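Home | Products | Washroom | Manuals | Spare parts | Contact

Skillavlow Roll Towel Dispenser – Installation and Care Guide
Section 4: Loading, adjusting and routine care
October – Satish Bhatt, Serkar Technical Publications

This section applies to the Skillavlow hands-free roll towel dispenser, models 800 and 1248. Both models use the same drive roller, cutter and cover lock. The 1248 has a second roll cradle and a transfer arm. Steps marked (1248) do not apply to the smaller unit.

The dispenser must already be fixed to the wall as described in Section 3. Do not load paper into a unit that is lying on its back.

4.1 Paper

Use single-ply or two-ply roll towel on an open core. Embossed paper can be used if it is wound evenly. Do not use coreless rolls, center-pull rolls or folded towels. Rolls with a crushed core will turn unevenly and may stop the feed partway through a sheet.

Store spare rolls flat on their ends in a dry cupboard. Paper that has taken up moisture tears at the cutter before the full sheet is out. If a carton has been kept in a cold store, leave it in the washroom overnight before loading.

4.2 Loading the first roll

CAUTION: The cutter blade is exposed when the cover is open. Keep fingers away from the slot at the bottom of the housing.

1. Insert the key in the top lock and turn it a quarter turn to the left. Lower the cover until it rests on its stop.
2. Set the power switch inside the housing to OFF.
3. Press the release tab on the right roll holder and swing the holder outward.
4. Place the roll so that the paper comes off the back and runs down toward the drive roller.
5. Push the left end of the core onto the fixed hub, then close the right holder. A click is heard when the tab engages.
6. Pull 70 mm of paper forward and lay it over the drive roller. The edge must be square. Trim it with scissors if it is torn.
7. Lower the pressure bar onto the paper.
8. Set the power switch to ON and press the feed button until the paper shows below the slot.
9. Close the cover and remove the key.

Note: If the paper runs to one side, open the pressure bar and lay the paper again. Do not pull it straight while the motor is turning.

4.3 Loading the reserve roll (1248)

1. With the first roll in place, open the upper cradle.
2. Fit the reserve roll in the same direction as the first.
3. Pass the leading edge behind the transfer arm and fix it on the two pins.
4. Push the arm back until it holds by itself.

The arm drops when the lower roll is finished. A short overlap of both papers is normal during the change, and one sheet may come out double.
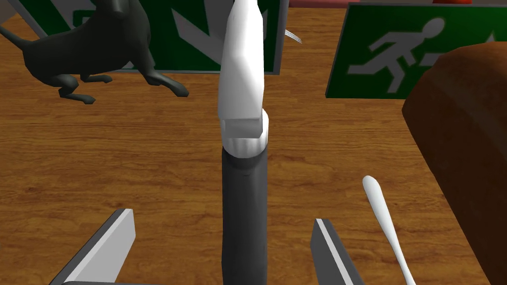 Upright cylinder, dark gray lower section, on a wood-grain surface.

4.4 Setting the sheet length

The length dial is on the left side of the drive housing and has three positions: short, medium and long. The unit leaves the factory set to medium.

1. Open the cover and switch the power to OFF.
2. Turn the dial with a flat screwdriver until the mark lines up with the position needed.
3. Switch the power to ON, close the cover and take two sheets. The first sheet after a change may still be cut to the old length.

The delay between sheets is set with the small slide switch next to the dial. Use the longer delay in schools and other places where paper is often pulled out for no purpose.

4.5 Cleaning

Wipe the outside with a soft cloth and a mild detergent. Do not use bleach, scouring powder or solvent cleaners on the clear window – it will turn cloudy.

Paper dust collects under the drive roller. Each time the reserve roll is replaced, switch off the power and brush the dust out with a dry brush. Wipe the sensor lens with a dry cloth. Never spray liquid into the housing.

4.6 Faults

No paper, green light on: The paper has not reached the slot. Repeat steps 6 to 8 in 4.2.

No paper, red light flashing: The batteries are low. Replace all of them together and do not mix old and new.

Paper feeds without a hand present: The sensor is seeing a reflection. Check for a steel shelf or basin edge directly under the unit. Turn the sensitivity screw one step to the left and test again.

Torn or short sheets: Check the paper against 4.1. If the paper is correct, the blade is worn. Order cutter kit 2323.

Cover does not close: The right roll holder is not fully engaged, or the reserve roll is above the permitted diameter. Do not force the cover.

4.7 Spare parts

Cutter kits, keys and pressure bars are supplied through Denex. Quote the model number printed inside the cover. Units installed under a Begay service contract should be opened only for loading and cleaning – other work is carried out by the contract engineer.

Continue to Section 5: Removing the unit from the wall.

Technical contact: Nigel Horrocks, Serkar Washroom Products | Copyright Serkar | Back to top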